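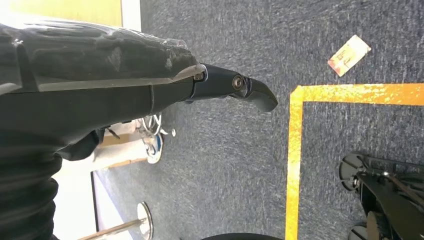

*Left arm, sleeve on.*

## 4. Streaming the show (Landeg player)

1. Plug in the projector. Wait 10 seconds.
2. Open Landeg, pick the Drikthorpe stage recording.
3. Sound to 90. Lower for the monologues, up agian for the band.
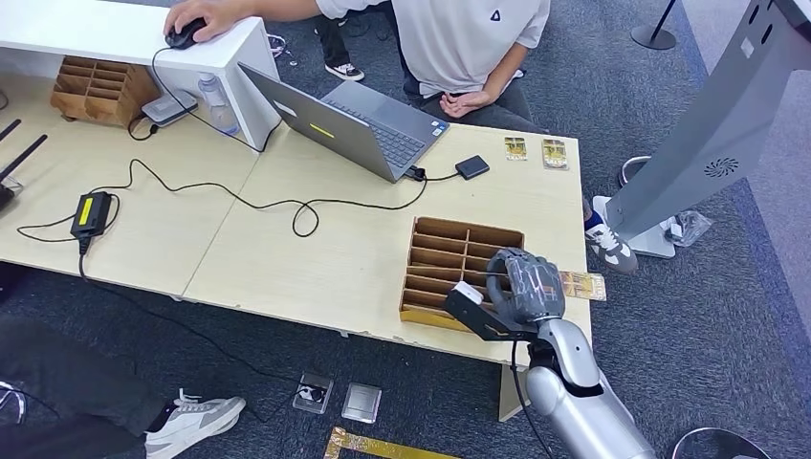
4. Subtitles on before curtain, not after. Menu freezes otherwise.
5. Check intermision is set to manual.

**Caution:** don't skip the overture. Loses sync.

Stuck? Rhydian Lewis, ext. 324.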